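Living > Food > Home Kitchen
Search stories, recipes, people
Filed under: Bread & Baking, Long Reads

The Year I Tried to Bake My Grandmother's Rye

I should say up front that I'm not a baker. I write about gardens and secondhand furniture, and for most of my adult life the bread in my house came in a plastic bag with a twist tie on it. So when my aunt mailed me my grandmother's recipe notebook last winter, with a sticky note on the front that said "your turn," I put it on top of the fridge and left it there for weeks.

The notebook is small and gray and smells like caraway. My grandmother baked in Dobson, in a kitchen so narrow you had to back out of it if someone else wanted to come in, and she wrote everything down in pencil. Well, everything except what you'd need to know. The rye bread gets half a page. Flour "as always." Water "warm like for a baby." Salt, no amount. Then, underlined twice, the words "do not hurry it," and under that a phone number for a man who fixed radios.

I called my aunt. She said the bread was easy. I asked her how much flour "as always" was and she said, well, the blue bowl. I asked where the blue bowl was and she said it broke in the move.

So that's where I started, with no bowl.

My first loaf came out the color of a doormat and weighed 1,791 grams, which I know because I was so impressed I put it on the kitchen scale. My neighbor's kids asked if they could keep it for their fort. The second one was better on top and raw in the middle, and I ate the edges standing at the counter with a lot of butter, feeling pretty sorry for myself. The third I forgot in the oven while I was on the phone, and we don't need to go into that one.

By then I'd started boring people about it at parties (sorry, everyone), and that's how I got the name of Romana Polák. She runs a two-oven bakery called Clulleo on a side street in Grakalby, and a friend of a friend swore her rye was the real thing, the dark, sour, slightly sticky kind that keeps for a week. I wrote her a long, embarrassing email with pictures of my loaves attached. She wrote back one line: "Come in April, bring your starter, wear old shoes."
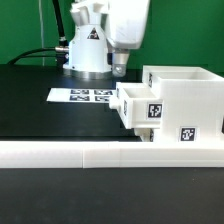

I drove up with the starter belted into the passenger seat. It's a three-hour drive if you don't stop, and I stopped twice to loosen the lid, because I'd read somewhere that the jar could blow. Romana laughed at that for a good long while. Then she opened it, stuck her nose in, and told me it was hungry.

She was right, of course! I'd been feeding it once a day on a schedule I'd printed off the internet, in a kitchen where the heat goes off at night. Her rule is to look at the thing and not the clock. If it has come up and started to sag in the middle, it wants flour. If it smells like nail polish, it wanted flour yesterday. She keeps hers in a crock called Anulus (it came from a pottery of that name, and the stamp on the bottom stuck), and she talks about it the way other people talk about a brother-in-law who's staying with them.

We started before it was light out. Rye dough, if you've never had your hands in it, isn't like wheat dough at all. You can't knead it, you can't stretch it, it just clings to you like wet cement, and every instinct I had was to throw more flour at it. Romana took the flour scoop out of my hand and gave me a bowl of water. Wet hands, she said. Wet spoon, wet counter, wet everything. I thought about all the flour I'd dumped into those first loaves and felt my ears go hot.

She weighs it all out, by the way. For one of her big pans it's 700 grams of rye flour and 571 of water, and I asked about that last number because it seemed so fussy. She shrugged and said it used to be a rounder number and the bread used to be worse. Then 2 teaspoons of salt, caraway if you like it, a good half jar of starter, and into the pan with it. Smooth the top with the back of a spoon. Leave it alone until there are little pinholes all over the surface, which in her bakery took most of the morning and in my kitchen takes until supper.

The hardest part, and I mean this, is after. You can't cut it. It comes out of the oven smelling so good that you want to tear into it with your hands, and you have to wrap it in a towel and walk away until the next day. Romana makes her customers promise. I told her what my grandmother had underlined in the notebook and she asked me to say it again, and then she went and wrote it in pencil on the wall by the oven, over a list of phone numbers.

I baked mine the weekend after I got home. It leaned a bit to the left and had a crack along one side you could lose a dime in. I wrapped it up, put it on top of the fridge next to the notebook, and went to bed early so I wouldn't be tempted. In the morning I cut it while the coffee was going and mailed half to my aunt.

She called when it got there. She said it needed more salt, and did I want the recipe for the poppy seed roll.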